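The Level at Elavard

The reservoir at Elavard was built to hold 96 days of water for the town of Puvano. The gauge house stood at the north end of the dam and contained a float well, a chart recorder, a telephone and a stool. The gauge keeper read the level at six in the morning and six in the evening and entered both figures in a bound book.

In January the evening figure began to exceed the morning figure by 2 centimeters. There had been no rain. The inflow from the Clotard channel was shut for repairs, and the outlet valves were open to their winter setting. Under these conditions the level could only fall. It fell each night, as expected, and rose each day by slightly more.

The keeper cleaned the float, replaced the cord and checked the zero mark against the brass pin in the wall. The pin had been set by the Galanis survey and had not moved. The rise continued.
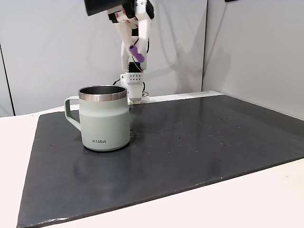

A report went to the water office in Puvano on Saturday. The office replied that a closed basin did not gain water in dry weather and that the readings should be corrected before they were filed. No method of correction was given. The keeper wrote the readings in ink, as before, and put the letter in the back of the book.

On the sixteenth day the total gain stood at 16 centimeters, with the night losses already deducted. The keeper walked the shoreline, a distance of 3,000 meters by the service path, looking for a spring or a broken main. The ground was hard. At the old Clotard road, where the pavement ran down into the reservoir, the first white post was still dry. According to the book it should have been standing in water to the second painted ring.

The keeper went back and read the gauge again. It agreed with the book. A tape lowered from the dam wall agreed with the gauge.

There was one more possibility, and it took most of the afternoon to work through. If the water stood higher at the dam and no higher at the road, then the surface was not level. The difference over the length of the basin was small - a slope that no eye would detect. The keeper drew it to scale on the back of a used chart and could not see it there either.

At six in the evening the figure was up by another 2 centimeters. The keeper entered it, wound the recorder and telephoned the office. The line rang for a long time. Outside, a rowboat that had been left untied at the landing was moving slowly toward the road.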